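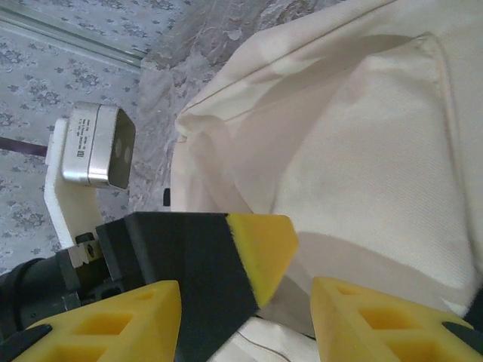 Page last updated: 10/5/21

Search this blog Go

Home About Archive Contact

I've been on the committee of our neighbourhood newsletter for nearly 5 years, and in that time I have folded a lot of paper. We print 2,750 copies each issue and they go to every letterbox between the creek and the highway. Alasdair Leckie does the layout, Lina Srour sells the ads, and I do what's left over, mostly proofreading and ringing people who have promised an article.

The May issue was late. The printer we had used from the start put up its minimum run to 3,000, and we didn't want to pay for copies that would sit in my garage. We got quotes from two other places. Cenport was cheaper but wanted the files a fortnight ahead, and our contributors are not a fortnight-ahead group. Stodik was dearer by a small amount and would take the files four days out, so we went with them.

The paper is a bit thinner than the old stock. Lina thinks the ads look washed out on it. I looked at the two issues side by side on the kitchen bench and the blues are paler, but the text is easier to read because there's less shine. Alasdair has changed the body type up half a size as well, which cost us the recipe column for this issue. It will be back.

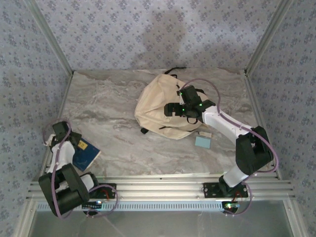

Two people rang to complain about the recipe, so at least we know it gets read. One of them was Manouchehr Heydari, who sent in the quince paste last winter and had another one ready to go. I've told him he's first in line.

The delivery side is harder. We had walkers for every street a few years back and now there are four streets with no one. I did two of them myself on the weekend and it took most of the afternoon, partly because of the hill and partly because I stopped to talk. A good number of the letterboxes on the new estate have a slot too narrow for a folded A4 sheet. You have to fold it again, and by the end of the street your thumb is black with ink.

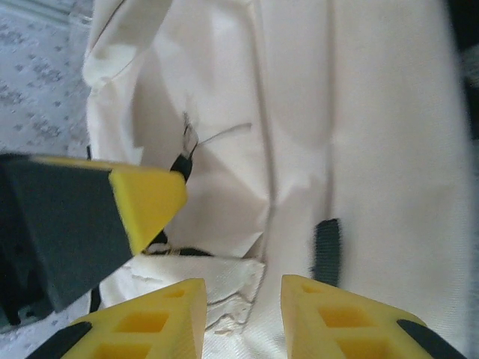 Vol. 5, Issue 4

The history page got the most comments this time. Golshifteh Naseri wrote up the old dairy on the corner, which closed before I moved here, and she found a man who used to do the milk run. He remembered the names of both horses. We had room for half of what he told her, so the rest will go in the next issue.

If you live on one of the four streets and feel like a walk, leave a comment or ring Lina. The number is on the back page of the newsletter.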